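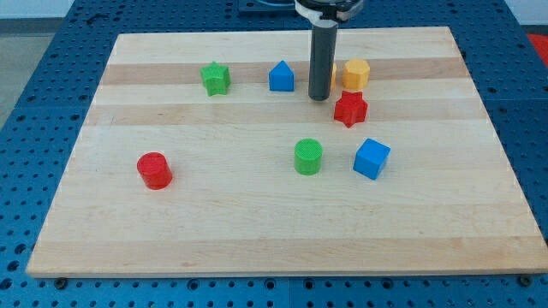

Color or Shape: What Do People Hang On To?
Ebere Igwe
Intro to Psychology, final project
03/12/2020

Why I picked this

My little cousin calls every square "the red one." It doesn't matter what color it is! Her first square was red, so squares are red. I thought it was cute for a while, and then I started wondering whether grown-ups do a version of the same thing. When we look at something quickly and have to remember it later, do we keep the color or the shape? My guess going in was color, easily. I'm a color person (my class notes look like a bag of candy).

What I did

I drew a set of cards by hand. Each card had one simple figure on it -- a triangle, a circle, a star, that kind of thing -- filled in with one marker color. I'd show a person a short run of cards, then chat with them about something else for a minute, then ask them to tell me what they'd seen. I wrote down whatever came out of their mouths, including the wrong stuff, which ended up being my favorite part.

I got 80 people in total. Most of them came from the Julel, the coffee place across from the library, where the manager let me have the corner table as long as I bought something. (I bought a lot of somethings.) The rest were people from my dorm and two of my aunts.

I started in September and had to throw out my whole first week. My purple and my blue markers were way too close under the coffee shop lights, and people kept arguing with me about it. I redrew the cards with green in place of purple and started over.

What happened

I was wrong, at least for this group. People got the shape right more often than the color. When they lost one half of a card, it was usually the color that went. Someone would say "there was a star" with total confidence and then stare at the ceiling trying to get the rest.

The odd cards did something different. I had a yellow heart in the set, and people remembered that one whole, both parts. Same with the blue banana shape, which I only put in as a joke. I think they stuck because people already expect those things to be a certain color, but I didn't plan for that and I can't really test it with what I collected.

Also, people who said the names out loud while looking did better. I never told anyone to do it or not to do it, so that's a big hole in my setup.

Things I'd change

The talking part was uneven. With strangers I stuck to the weather, but my roommate and I got going on her sister's wedding and I forgot to ask her about the cards for a good long while. A timer would have helped. I'd also want somebody else to run some of the sessions, in case I was making a face when people got close to the right answer. My aunt says I definitely was.

And I'd get printed cards. My stars got pretty lopsided toward the end, and one person called one of them "the crab." I counted it as correct, but I went back and forth on that for days.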